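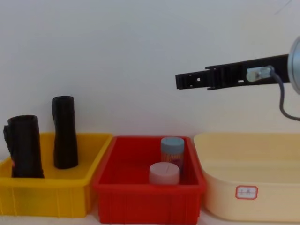

The sorting bench: yellow, red and cream bins, with the arm over the row.

The Erkisham supply room wants a second arm in next year's budget, and the request landed on Friday with a one-page case attached. I've read it twice and I still can't find the part that explains what the first one saves.

The page quotes 1,225 a month for the lease from Tzavaras. Fine. It leaves out the spare fingers, the service visits after month 5, and whoever has to refill the bins. Bag rolls and toothpicks are cheap, light and hard to break, so I'd like to know why they are the test for a machine we're told will handle the whole Bovotia order list. There are 211 lines on that list. How many have been tried? The case doesn't say.

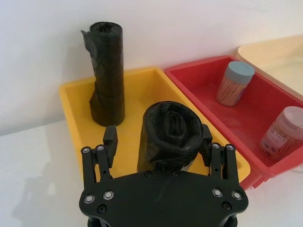
Igor Michalík thinks I'm being unfair, and told me that a trial should begin with dull items, that bag rolls are soft and awkward enough to teach you something, and that waiting another year would cost us the lease price we have now. Maybe so. He didn't have a figure for missed picks either.

My suggestion is to keep the one arm until June, log every stoppage, and write down who clears it and how long that takes. Ask Julen for a competing quote while we wait. If the log looks good I'll vote for the second arm. Comments on the draft budget go to Orestis Antoniadis by noon on Friday.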